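On Keeping an Old Floor
3 August 2023

The question of whether to retain or replace an existing floor arises in nearly every renovation of a public building. In May, the town of Dunne began work on the lower level of its former library, and I was asked to advise on the matter. The following remarks reflect my own views and should not be taken as those of the town.

The lower level measures 500 square feet. Its original terrazzo had been covered with carpet, and the adhesive proved harder to remove than the carpet itself. Two proposals were received. Starnska recommended grinding and sealing the existing surface. Sanance recommended a new covering laid over the old one, at a price 89 dollars lower. The difference was too small to decide the question.

Speckled surfaces deserve more credit than they receive. They hide dust between cleanings, and small repairs can be blended in if the chips are chosen with care.
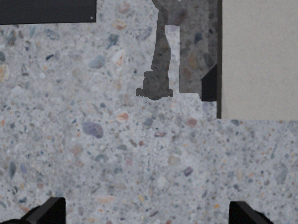
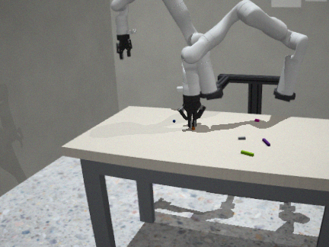
Repair remains the most difficult part of the work. A patch should be mixed in small test batches and allowed to cure fully before its color is judged. In Dunne, the first two samples were rejected as too yellow. The third was accepted, although it reads slightly dark near the stairwell.

Owners should also ask what sealer will be used and how often it must be renewed. Glossy finishes are popular, but they show scratches early and can be slippery at entrances. My preference is for a matte finish, with a mat of generous length inside each outer door.

Readers have asked for the mixing notes used on the stairwell patch. These will be posted separately once the surface has been through its first winter.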